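Automation at Trilcombe: A Conversation with Siham Ait Brahim

Trilcombe prepares breakfast service for residential clients and conference guests, and employs 26 people across its kitchens. In May the company began placing robot arms at its counter stations, using control software from Clukeck. Siham Ait Brahim, head of operations, met with us at the main site to discuss what the change has meant for staff.

She began with the reasons for the decision. "We were losing people in the early shift," she said. "The work starts at 4 in the morning, and much of it is the same few motions. Our staff told us in the annual survey that they wanted fewer of those hours. We took that seriously."

The company did not reduce its headcount. Five positions were rewritten, and the employees who held them were offered training as station leads. All five accepted, although Ms. Ait Brahim acknowledged that the move was not easy for everyone. "A person who has made breakfast for many years knows things that were never written down. We asked them to write those things down, and then to watch a machine do them badly for several weeks. That takes patience, and we did not plan enough time for it."

Pay was a further concern. Station leads receive an additional 900 dollars a year, a figure she described as a starting point. Discussions on a new pay grade are still open.

The arms practice their tasks at stations arranged like a household kitchen, with ordinary equipment and a wooden block shaped like a slice of bread for the toaster. Leads set out the counter, start each task and record the faults. "The log is the most important part of the job," Ms. Ait Brahim said. "If the lead does not write it down, the engineers cannot correct it." 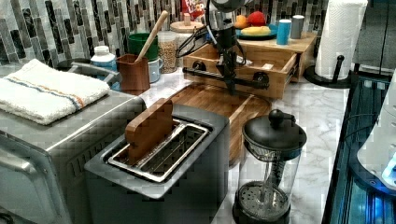
Thabiso Fourie said that he had expected to spend his shifts waiting for the arm to fail, and that in the first month he did. He now finds the work less tiring on the back and shoulders but more tiring on the eyes, and he would like the leads to change stations more often - a request that management has agreed to consider.

Asked about this, Ms. Ait Brahim said that a rotation plan is being drafted and that staff will be able to comment on it before it takes effect. She was more cautious on the question of expansion to other sites. "I will not give a date. We have people who are still learning their new duties, and they should be settled in them first."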